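Two Arms and a Kitchen: Visiting the Student Robot Workshop in Madau

In December I was invited to see the open day of the technical school in Madau, where the students of the final year present what they have built. I teach mathematics in another town, and I know little about motors and controllers. But our school wants to start a robotics club next autumn, and my director asked me to look how the others do it.

The train to Madau goes only every second hour, so I arrived much too early and drank two coffees in the station. The school stands behind a former mill, fourteen minutes on foot. At the entrance I got a paper badge and a map with the rooms. The map was wrong for the second floor, but a very polite girl from the first year brought me to the right door.

The project Grindance

The name comes from the old mill and from the word "dance," as I was told. Three students work on it since September. They have two robot arms at one table, and the arms must learn small kitchen jobs which need two hands: to pass a tool across, to hold something while the other side takes it. The students teach the arms by guiding them through a movement many times, and the recordings are later used for training a program. In December they had more than 400 recordings, and they said that a good part of them must be thrown away.

I liked that they spoke openly about the bad recordings. One student had a notebook where every failed try had its line, with the reason next to it in a short code. "Slip" was the most frequent word on the pages I saw. For our club I would like to copy exactly this notebook, even if we never have such arms.

On the table were the things of the exercise, among them a white scoop with a gray handle and a little fried egg, the kind which children use for playing kitchen. The far arm held something long and red by one end, and the near arm had its fingers open. I was allowed to follow from the camera at the wrist of the near arm, on a monitor beside the table, and this was for me the most interesting place in the whole building. From there one understands how little the arm sees when its own fingers are so big in the view.
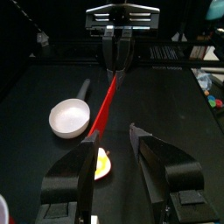
The smaller rooms

After that I visited Meredith, a line-following car made by the second year. It is an old project which every class inherits and changes a little. This year it received new wheels, and it took the curves too fast and left the line at the same corner again and again. The visitors enjoyed it very much. A father beside me gave advice about the weight on the front axle, and the students wrote it down.

In the last room there was Amska, a sorting machine for screws. It was not running when I came, because one belt was at repair, but I could read the poster. The poster was well made, with a drawing of each part and the price of it. I would have wished such a price list also in the other rooms.

What I asked

I asked the teacher in charge how much time the students give to the arms. The answer was two afternoons each week, and before the open day also the evenings. The first month went completely for cables, for fixing the cameras and for learning to stop the arms safely. I asked also if beginners can start directly with this. He advised me to begin with a small car like Meredith and to buy an arm only when there are students who ask for it.

For visitors: the open day is free and one does not need to register. The workshop rooms are up the stairs at the back, and it is best to come before lunch, when the students have still time for long explanations. The soup in the canteen was good.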